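**Ticket 331 - Nuvo washer, door won't release at end of cycle**
Status: open, waiting on Drevholm support

Hi again, me with the stuck door! You asked for a bit more detail so I've written down everything I tried, in order, tea in hand.

The machine finishes its cycle, beeps, and then the door stays locked. The manual says to give it a minute or two. I gave it 7 minutes the first time, then 25, and it let go with a clunk while I was in the other room looking for the manual (which was in the kitchen drawer, obviously). It's done this on most washes since March. The short 30 degree wash is the worst for it, and the cotton one is nearly fine.

What I've tried so far:

- Switched off at the wall, waited, switched back on. Worked once, then didn't.
- Cleaned the filter. Two hair grips and a button, no change.
- Ran a spin and drain on its own. Door opened straight away - so I got my hopes up, and the next full wash stuck again.
- Wiped round the door seal and the catch with a damp cloth. They weren't very dirty.
- Smaller loads. I've been doing dark things a few at a time and it makes no odds at all.

You also asked whether the machine might be overloaded or have stuff pressing against it. I really don't think so. My dark loads are tiny these days, and the folding gets done in the wicker basket on the floor by the machine, so nothing is leaning on the door.

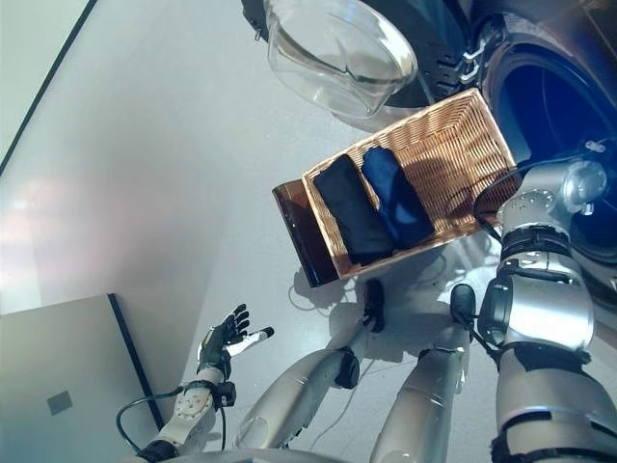
*Folded darks in the basket, drum opening top right*

I've tried moving the glass bowl to the shelf and the door did exactly the same thing on the next wash.

One more thing that may or may not help. When it's stuck I can hear a faint click every so often from the door side, like it's trying to let go and changing its mind. My neighbour has the same model from the Elville shop and hers never clicks, she just gets the one clunk and it opens.

Could you tell me if the lock is something I can swap myself? I'm fairly handy and I've got the right screwdrivers. If it has to be an engineer, mornings before 11 are best, and the buzzer says Navarro.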